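Marble worktop going dull and marked after five months – can I rescue it without getting someone in?
Posted in Kitchens and Surfaces by Vudico 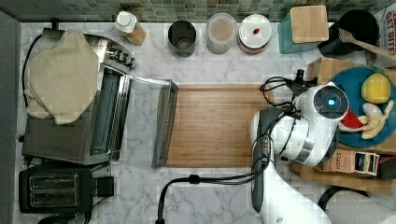
What I've got and what I've tried

We moved to Raltthorpe in the spring and inherited a white marble worktop with grey veins running through it, which I fell for at the viewing and have been worrying about ever since. I've never had stone before. Our last kitchen had laminate and you could have parked a van on it.

There are two separate problems, I think. The first is a set of pale rings near the sink where I put down half a lemon and then a glass of squash (my son's, not mine, though the lemon was me). They don't look like stains, more like the shine has gone, and you only see them when the light comes in low at breakfast time. The second is a yellowish patch the size of a saucer where a bottle of olive oil stood and must have been dribbling for weeks before I moved it.

So far I've tried washing-up liquid, bicarb on a damp cloth, and then – please don't shout – a splash of white vinegar, because my mum does everything with vinegar. I've a feeling that was a mistake. The rings are now joined by a sort of cloudy smear.

The people before us left no paperwork so I've no idea if it was ever sealed. A chap from a stone firm quoted me 248 pounds to come and polish the lot, and I'd rather not if there's a way to do it myself. Also, does sealing it stop this happening again? And is it all right to have the toaster and the little oven standing straight on it? I keep reading different things.

Thanks in advance, I'm getting quite boring about it at home.

2 people found this useful to follow

Gunther Meinecke
Replied in June

I fitted worktops for a good while before my knees gave up, so I'll have a go at this.

Your rings are etching. Marble is mostly calcium carbonate and acid eats it, so lemon, squash, wine, tomato and, yes, your mum's vinegar all take the polish off. You can't clean an etch away as there's nothing there to clean, the surface itself has changed. What you can do is polish it back. For light marks buy a marble polishing powder (it'll say it's for etch marks on the tub), wet the patch, put on a teaspoon or so and rub with a damp white cloth in small circles. Keep going longer than you think you should. Wipe, rinse, look at it from the side with a torch, then do it again if you need to. Start somewhere out of the way. If your top has a matt finish, stop right there and don't use the powder, or you'll end up with a shiny patch in the middle of a dull top, and that's worse!

If you can feel the mark with your fingernail it's too deep for powder. Then you're into diamond pads, starting coarse and finishing fine. I've seen people do a lovely job of it and I've seen people make a dip you could eat soup from.

The oil is a different matter and much easier. Make a poultice: bicarb and water mixed until it's like peanut butter, spread as thick as your finger over the patch and a bit past the edges. Cling film on top, tape down the sides, poke a few small holes in it and leave it overnight. Next day take the film off and let the paste dry out completely before you lift it with a plastic scraper. It may well look darker when you first uncover it – that's only damp, give it time. An old oil stain can need 3 goes. I had one in my own kitchen that took nearly a fortnight from start to finish.

To find out if it's sealed, put a few drops of water down, wait a quarter of an hour, and wipe. A dark spot left behind means it's drinking and wants sealing. Get the poultice done first, otherwise you seal the oil in. Sealer will help with oil and coffee but it does nothing at all against lemon, whatever the tin says.

Toaster's fine where it is. For the little oven, read the booklet for how much room it wants round it, and I'd put a board or a heatproof mat under anything that gets properly hot underneath. Hot pans always go on a trivet in our house.

Durell

Just get quartz. We had marble and I hated it from the first week.

Gál

Agree with Gunther on nearly all of it, but go easy with bicarb as an everyday cleaner. It's slightly gritty and I dulled a bit of mine by scrubbing with it. Fine in a poultice, where it's only sitting there. Day to day I use a 500 ml spray bottle of warm water with a tiny squirt of pH neutral soap, then dry it with a tea towel.

I also gave up on the etch marks by the hob and had the whole top honed to a matt finish. It still etches but I can hardly see it now, and I've stopped following guests about with coasters. Might be worth asking your 248 pound man what he'd charge for that instead, before you buy any powder.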